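Birnirstead council by-election, final count. A short thread.

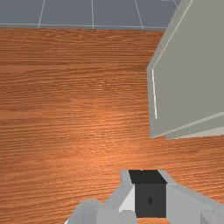
Render: Noboru Okabe

1/ The returning officer declared the Ploment ward result on 28 July 2018. Rojanasak won the seat by 246 votes after preferences. Five candidates stood.

2/ The seat has been vacant since January. Council chose to wait for a postal ballot instead of opening polling places, so enrolled residents had three weeks to get their envelopes back.

3/ On first preferences Rojanasak was second. The lead changed when the third-placed candidate was excluded and most of those ballots flowed her way.

4/ Informal votes were up on the last general election. The usual error was a single tick in one box. The ballot had to be numbered in full, and the instructions said so – in fairly small type on the back.

5/ Ratepayers who live outside the ward can vote too, but they have to apply. Many who voted last time hadn't renewed and were left off the roll.

6/ Rojanasak will be sworn in at the next ordinary meeting. The first item she votes on is the library hours motion, deferred twice already.

7/ Booth-style breakdowns aren't available for a postal count, so please stop asking me for a map.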